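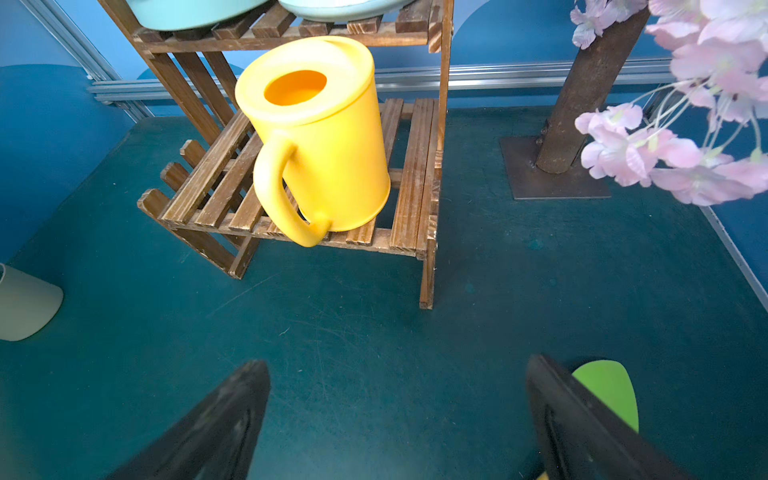
24 Jun 2021

Garden corner day. I said I'd write up the stand before I forgot what I did to it, so bear with me, this is going to ramble a bit (and whoever has the green notebook, I still want it back, the glue notes are in there).

So, the plant stand. I went over all the slats this morning with a barely damp rag and then a dry one, and I'm leaving the finish alone. I know we talked about restaining it. The dark brown has gone lighter in patches and I've decided I like it! It looks like something that has lived on a porch, and the minute we put a fresh coat on it'll look like it came out of a box. If anybody feels strongly, write in the margin and we can argue at lunch.

What I did do was the legs. It had a rock to it when you pushed on the top shelf, tiny but annoying, and I ended up sticking felt pads under all 4 feet and shaving one of them down with a blade till it stopped. Felt is from the Kerekes drawer, second one down. We're nearly out of the brown, plenty of gray left.

I also put the whole thing on the Jallus scale before it went back in, something I'd been meaning to do for ages. Cans, empty, on the same scale straight after:

yellow: 360 g
big mint: 556 g

I didn't do the small mint one, I'd already put it on the shelf and got distracted. And I forgot to write down the stand (argh). Next time.

On to the cans. Yellow goes on the lower shelf, the two mint ones up top. I tried it the other way first and the yellow just shouted at you from up there, with the blossoms going off right beside it. Down low it's a nice surprise. It does fit between the shelves but you have to tip it to get it in, and the handle wants to hang out past the front slats. Fine by me, you need something to grab.
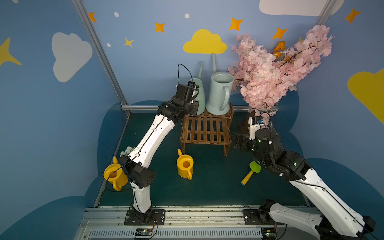

Photo: Vekuvus workshop, garden corner

The top shelf went small can left, big can right, spouts to the back, toward the wall. I like how the spouts stand up against the painted clouds. The big one has its handle out to the right, where there's a bit more room, though the blossom is close on that side and I wouldn't let it creep any closer.

Speaking of the blossom. I spent way too long on it. Some of the petal bunches had gone flat in storage, so I fluffed them by hand, one bunch at a time, and a hair dryer on cool helped with the stubborn ones. Don't use warm, I tried warm on a spare sprig and the petals curled up like chips. I left the few orange flowers tucked in among the pink. They weren't in the Alari sketch and I'm calling it an improvement. If it has to match the sketch they pull straight out, no glue on them.

The trunk is good and solid on its square metal base. I gave the bark a going over with a soft paintbrush, dust loves all those grooves, and then wiped the base plate and the floor right by it. Please lift by the trunk and the base together when you shift it. The branches come loose if you use them as handles, ask me how I know.

Wall: one small scuff low down on the paint, in the darker of the two blues. I haven't touched it. I mixed a test dab on card and it dried too green, so I'll try again with a drop more white. The card is drying on the windowsill, don't toss it.

Time on all this was 70 minutes, not counting the hunt for the felt.

Still to do:
weigh the stand and the small mint can
second go at the blue
order brown felt
find out from Alari if they want the orange flowers in or out
swap the rag in the wipe-down bucket, it's leaving lint in the slats

Oh, and the gaps between the lower slats are a pain to clean. A wooden ruler with the rag wrapped around it works great, I left one on the hook by the door.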